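This website uses cookies to remember your language and your basket. Accept all | Only necessary | Read more

Print this page | E-mail this page

Filed under: Kitchen stands and racks > Set-up guides > Ukora mug tree

Section 2. Setting up the mug tree and hanging the mugs

Please read this section to the end before you start. It was revised on 2020-12-12 by Chathurika Kanagaratnam, after several customers wrote to us that their stand was leaning. In most of these letters the base was not screwed fully to the post, so step 3 is now longer than before.

2.1 What you need

You need the post, the base, the short crossbar, the pegs, the long screw with its washer, and the small key from the paper bag. You also need a dry cloth. A power screwdriver is not suitable for this work. It turns too quickly and the wood can split.

2.2 Putting the stand together

1. Lay the cloth on the table and put the post on it, with the narrow end pointing to you.

2. Push the crossbar into the opening at the narrow end. It should go in with the pressure of your hand. If it does not, turn it around and try from the other side.

3. Hold the base against the wide end of the post and put in the long screw with the washer. Turn the key until you feel resistance, then check that there is no gap between the base and the post. If you see a gap, loosen the screw, press the parts together and turn again. After this, give the key one more half turn.

4. Push each peg into its hole until it stops. The pegs must point a little upward. A peg which points downward was put in the wrong way and will let the mug slide off.

5. Stand the tree up and press gently on the top. It must not rock.

Note: The base may have a more reddish color than the post. The parts are stained separately and the difference is normal.

2.3 Choosing the place

6. Put the stand on a flat and level surface. The whole base must rest on it. Do not let the base go over the border of the table, also not a little.

7. Leave free space in front, enough to put down one mug and to move your hand. People often push the stand into a corner and afterwards they cannot reach the lower pegs without touching the upper mugs.

8. Keep the stand away from the stove and the sink. Steam makes the wood swell, and then the pegs become difficult to remove for cleaning.

2.4 Hanging the mugs

9. Dry every mug completely, also under the handle. Water which runs down the peg leaves a gray mark in the wood.

10. Start with the lower pegs. The weight is then near the base from the beginning, and the stand remains quiet while you fill the rest.

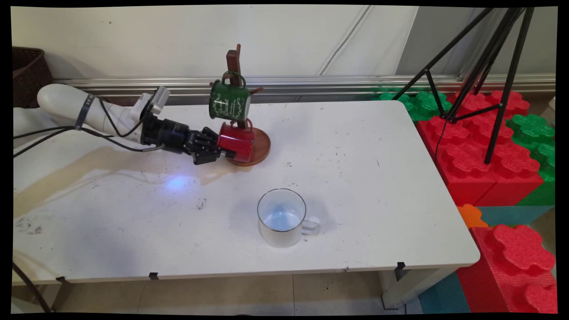
11. Continue with the upper pegs. Put the handle over the end of the peg and let the mug down slowly, until you feel that the peg carries it. Only then open your hand.

12. Share the weight between the two sides. If you have only two mugs and wish to hang them on the same side, one over the other, choose light ones and leave a gap between them.

Caution: Enamel mugs are strong, but the enamel itself is a kind of glass. When two rims hit each other, a chip can come off, and under the chip the steel will rust. Do not swing the mugs and do not hang two on one peg.

Caution: Do not carry the stand with mugs on it. Take them off first, put them down upright, and lift the stand by the post – never by a peg.

2.5 Taking a mug down

13. Hold the mug around its side, not only by the handle. Lift it until the handle is free of the peg, then pull it straight toward you.

14. If the handle catches, stop and lift a little higher. Pulling harder will turn the whole stand.

Note: Handles are not all the same. The mugs from Namholm and Liyanage fit well on our pegs. The large Grolla mug has a narrow handle and sits only on the end of the peg, so we do not recommend it for this stand.

2.6 Care

Wipe the wood with a cloth which is nearly dry. Do not put any part in the dishwasher. Check the long screw again after the first month, and then every April or whenever you remember it – new wood becomes a little smaller, and the screw may need another quarter turn.

For a missing peg or washer, write to Nest Gwilliam at the spare parts desk and give the number printed inside the lid of the box. Pegs are sent in pairs.

Next section: 3. Removing stains from the wood

Print this page | E-mail this page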